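Cilturthorpe检察院：Dillex劳务中介案侦查终结，移送法院审理

Cilturthorpe检察院今日宣布，有组织犯罪检控处已完成对Dillex劳务中介公司及其两名负责人的侦查，起诉书连同全部证据材料已送交Cilturthorpe地区法院。两人被控以伪造雇佣合同的方式，为外籍人员骗取居留许可，并从中收取费用。

据起诉书，Dillex在四年间以Rocha仓储公司的名义提交了179份雇佣合同。检方认为，其中绝大部分合同所载的岗位从未存在。Rocha仓储登记的营业地点是Cemdale路上的一处单间办公室，没有仓库，也没有装卸设备。按照合同所写的工时，这间办公室里应当有一支规模可观的夜班搬运队。侦查人员没有找到任何一名见过这支队伍的邻居。

Dillex方面在侦查期间多次表示，公司仅提供“文件咨询”，对雇主是否真实用工不负责任。检方对这一说法持保留态度。查获的往来邮件显示，合同文本、雇主印章以及所谓工资单，均由Dillex同一台办公电脑制作。一家自称只做咨询的公司为何需要保管客户雇主的印章，辩方至今没有给出书面解释。

辩方还提出，申请人均为自愿付款，且多数人“对服务满意”。满意与否不影响文件的真伪，检方在起诉书中也没有就此展开讨论。
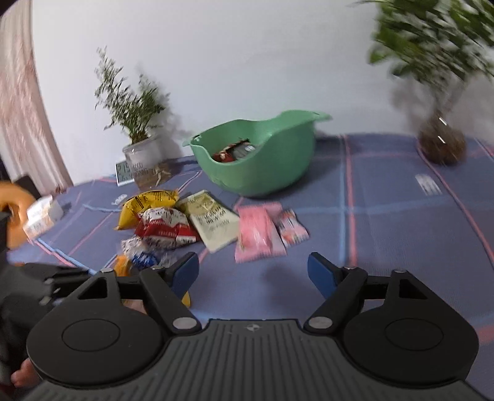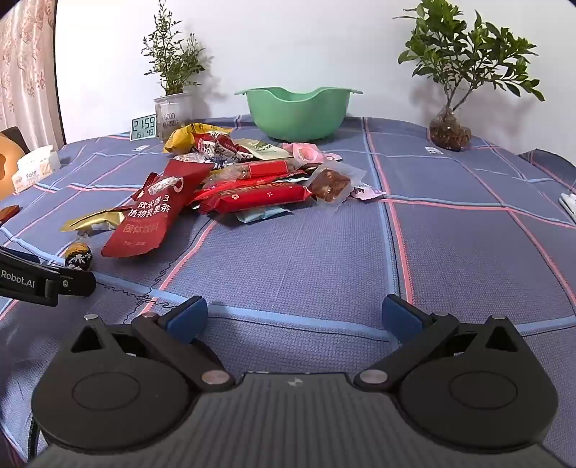 供稿：Cilturthorpe检察院新闻处
2023年12月26日

本案由检察官Noemi Gatti负责。她在提交起诉书后表示：“我们听到过各种版本，说岗位后来取消了，说仓库正在装修，说工资以现金支付所以没有记录。每一种说法我们都查过，没有一种能和银行流水、房东的租约对上。”

Gatti同时承认，案件仍有未能查清之处。部分申请费用经第三方账户转出，去向不明；Dillex早期的客户名册也未能完整恢复。检方没有把这部分金额列入指控，只就有凭证的款项提出追缴。卷宗共1154页，其中包括13名证人的笔录。

第一被告的辩护律师Charoen Boonchu通过书面声明称，指控“建立在对行业惯例的误解之上”，并要求法院排除从办公电脑提取的部分数据。检方认为提取程序有法院令状支持，将在庭前会议上答复。声明没有说明所指的行业惯例具体是什么，检方已去函询问，尚未收到回复。

关于居留许可签发环节，外界有意见认为，同一雇主在短期内集中提交如此多的合同，本应更早引起注意。检察院注意到，移民登记部门曾于去年发布通告，称其审核流程“经过全面强化”。从本案材料看，通告发布之后，Rocha仓储名下的申请仍有将近200天照常受理。登记部门是否存在失职，不在本次起诉范围内，相关材料已另行转交监察机构。检察院对该部门的内部复查结果不作预判，也不以其通告作为流程有效的依据。

持有涉案许可的人员目前不因本案自动丧失居留资格。每份许可将由主管机关单独审查，当事人有权提交真实用工或其他居留理由的证明。检察院提醒，近期有人以“代办复核”为名向这些人员收费，声称可以保证结果。复核不收取费用，检察院也没有授权任何中介代为办理。

两名被告目前均未被羁押，护照已交存法院，未经许可不得离境。首次庭前会议日期由法院确定后另行公布。在法院作出生效判决之前，两名被告均应被推定为无罪。

媒体查询请以书面形式提交检察院新闻处。对正在进行的程序，新闻处不接受电话采访，也不提供卷宗副本。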